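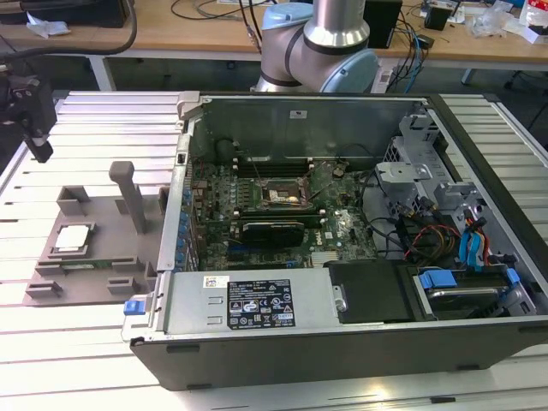 4.2 Vorführung am Tag der offenen Tür
Die Arbeitsgruppe Porurix zeigte die Zelle am 26. Oktober 11 Gästen. Prozessor und ein einem Speicherriegel ähnelnder Platinenstreifen liegen in der grauen Aufnahmeplatte links neben dem Gehäuse.
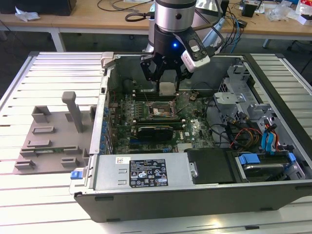 4.3 Annäherung 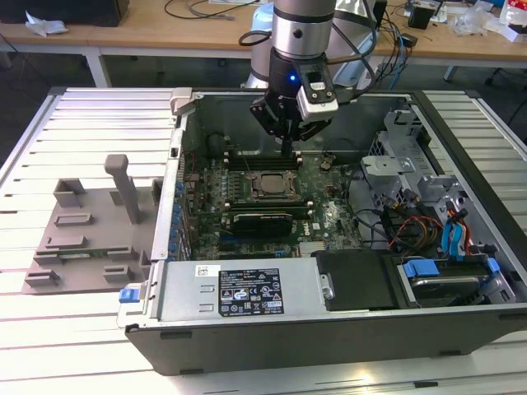 Die Leitung der Vorführung hatte Hiyori Fujimoto. Der Greifer arbeitet von oben über den Speichersteckplätzen; die seitlich montierte Kamera bleibt dabei am Handgelenk.

Fragen der Gäste betrafen vor allem den Bauraum.
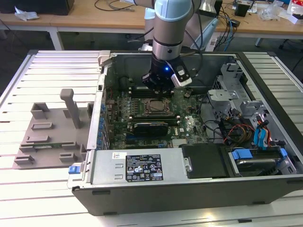 Abb. 7: Greifer über den Steckplätzen.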